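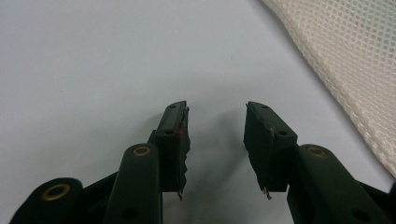
The Treriser's top, a pale grayish white.

# Pondier Treriser crank-height table, used daily since March

I bought this table for sewing and cutting patterns. My old one was a dining table my parents didn't want anymore, and it was too low to cut on and too high to sew at. I put up with that for years. Then my back started to complain after every long cutting session, and I began looking at tables that go up and down.

Most of them are office desks with a motor. I didn't want a motor. The outlet in my sewing room is already feeding the machine, the iron and the lamp, and I didn't want another cord on the floor. That narrowed the choice a lot. The Treriser has a fold-out crank on the right side and no electrical parts. I paid $1,131 for it with delivery, from a shop in Karnthorpe that has one on the floor. It's a lot of money for a table. I'll get to whether I think it was worth it.

## Delivery and putting it together

It came in two boxes, one for the base and one for the top. The box with the top is the heavy one and you will want a second person for it. My neighbor Xinyi Cui helped me get it up the stairs, and we took a break on the landing.

The instructions are drawings with hardly any words. They're good drawings, except for the step where the crank rod goes into the gear housing. The rod has a flat side and it has to line up with a flat side in the hole. The drawing shows this, but it's very small, and I pushed on it for a while before I noticed. If the rod won't go in, turn it and try again. Don't hit it.

Everything else went together with the hex key in the box and a screwdriver of my own. The holes in the underside of the top are drilled already and they all lined up. I started after breakfast and had it standing before lunch.

Do level the feet before you load anything on it. My floor slopes toward the window, and until I leveled the table the crank felt stiff at one end of its travel. After leveling it felt the same all the way up.

## The crank

From my sewing height to my cutting height takes 23 turns. I know this because I now count them instead of measuring. It's a bit of exercise but it isn't hard, and I can do it with the sewing machine still on the table. The rating in the booklet is 176 pounds including whatever you've put on it, and my machine, the mat and a pile of denim come nowhere near that.

It's quiet. There is a soft click once per turn, and I thought at first that something was wrong. I called the shop and they said theirs does it too.

The handle folds in under the top when you're done. It doesn't lock when folded, and on mine it slowly works its way back out if the sewing machine is running fast. I've bumped my knee on it a few times. I put a strip of hook-and-loop tape on it and that fixed it, but a table at this price should have a catch.

There is no height scale anywhere on the legs. I would have liked one. I made pencil marks on the inside of the left leg and those do the job.

## How steady it is

At sewing height it's very steady. I sew jeans and canvas bags, and with the machine at full speed the table doesn't shake enough to matter. My old table used to make the pin dish creep toward the edge. This one doesn't.

At cutting height there is some sway if you lean on the front edge and push sideways. Rotary cutting puts most of the force straight down, so it hasn't been a problem for me. If you planned to stand at it and knead bread or plane a board, I'd look at something else. The legs are on the slim side and you can feel it when they're all the way out.

My friend Xiuying Qian tried it for a weekend when she was cutting quilt pieces at my place. She's a good deal taller than me and wanted it higher than it goes. It was fine for her, but she still bent over a little. If you're tall, try it in a shop first and have someone look at you from the side while you pretend to work.

## The top

I chose the palest color. The other choices were a medium brown and something close to black. I'm glad I went light. Dark thread and pins show up well on it, and the room has only one window, so anything that bounces light around is a help.

The downside is that white thread and white scraps disappear. I lost a bobbin of white silk for most of an afternoon when it was right by my elbow. Chalk dust is hard to see too, and I have gotten it on the dark fabric I put down next.

Cleaning has been easy. A damp cloth takes off chalk and fingerprints. Fabric marker came off with rubbing alcohol. A drip of coffee I'd left overnight needed dish soap and some patience, and there's no stain that I can find.

Heat is another matter. The booklet says not to iron directly on it and I haven't. I use a wool pressing mat, and I let the mat cool in place before moving it. I'd be careful with a steam iron in particular, because moisture can go right through a thin mat and sit under it.

I also haven't cut on it without a mat, so I can't tell you how it holds up to a blade. I did drop a pair of shears on it, points down. It left a tiny dent near the back that I can find with a fingertip.

The front edge is slightly rounded, and I like that. Fabric slides over it and doesn't catch. The back edge is square. If your table stands in the middle of the room and you work from both sides, you may notice the difference. Mine is against the wall.

## What I looked at besides this

The one I nearly bought was the Fu folding cutting table. It costs much less, it rolls, and both side panels fold down so it takes up very little room. If you're in an apartment and need to put everything away at night, I think it's the better choice. I borrowed one for a while. The cutting height was good. The trouble is that it has only the one height, so I would still have needed a place to sew, and the folding panels bounced when I set the machine on them.

I also thought about putting risers under the old table. People do this and it works for cutting. But then you have a tall table all the time, and lifting a heavy oak table on and off risers by yourself is a good way to hurt the back you're trying to save.

## Things I'd change

- A catch for the crank handle.
- A scale on one leg.
- A bigger drawing for the rod step.
- A drawer as an option. Pondier sells a tray that clamps underneath, but it hangs low enough to hit my legs when I sit, and I sent it back.

The return of the tray was simple, by the way. I filled out a form on a Tuesday-size lunch break's worth of patience, dropped the tray at the shop, and had my money back the next week.

## Is it worth the price

For me, yes. I sew most days and I sell some of what I make, so the table gets used for hours at a time. I can cut out a coat now and stand up straight afterward. I also find I cut more carefully when I'm not in a hurry to stop.

If you sew a few times a year, I wouldn't spend this much. Get the Fu, or use the kitchen counter for cutting and any steady table for sewing. Counters are a good cutting height for a lot of people.

The warranty is 2 years on the crank and gears. You have to register to get it, and the card is tucked in the bag with the leveling feet - I almost threw mine out with the packing. The shop told me to put a drop of light oil on the rod once a year, so I'll do that next spring and add a note here if anything has changed.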